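Build Notes from the Ferbridge Workshop: The Peg Task

The arm build at the Ferbridge shared workshop has reached the stage at which it may be tested on a simple insertion task. The task was selected in July, after the wiring of the wrist had been redone and the new finger mounts had been fitted. It requires the arm to pick up an orange cylinder and place it in the round recess of a gray block.

The control software for this build is called Tumetti. It stores each run as a separate file and allows the operator to set the closing speed of the fingers independently of the arm. The earlier version closed too quickly, and the cylinder was frequently knocked over before it could be gripped. The closing speed has accordingly been lowered by 19 percent.
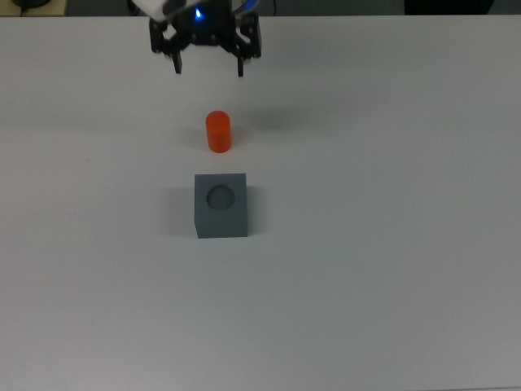 A total of 101 runs were carried out with the revised setting. The first was discarded on account of a loose connector, leaving 100 for review. Of these, 9 ended with the cylinder resting at an angle on the rim of the recess. The remainder were seated correctly. All of the failures occurred when the block had been turned before the start, and it is believed that the Halonen wrist bracket permits a small amount of play under side load. A stiffer bracket has been ordered from Zomero.

Members who wish to use the bench while the bracket is being replaced are requested to leave the height setting of the table unchanged. The calibration depends upon it, and repeating the procedure takes up to 19 minutes. The power supply should also be switched off at the wall when work is finished.

The next entry will cover the fitting of the new bracket and a second set of runs with the block turned.

Related posts
Rewiring the Wrist
Finger Mounts, Second Version
Setting Up Tumetti on an Older Laptop
Choosing a Bench for the Arm

Contact | Copyright Ferbridge Build Notes. All rights reserved. | Back to top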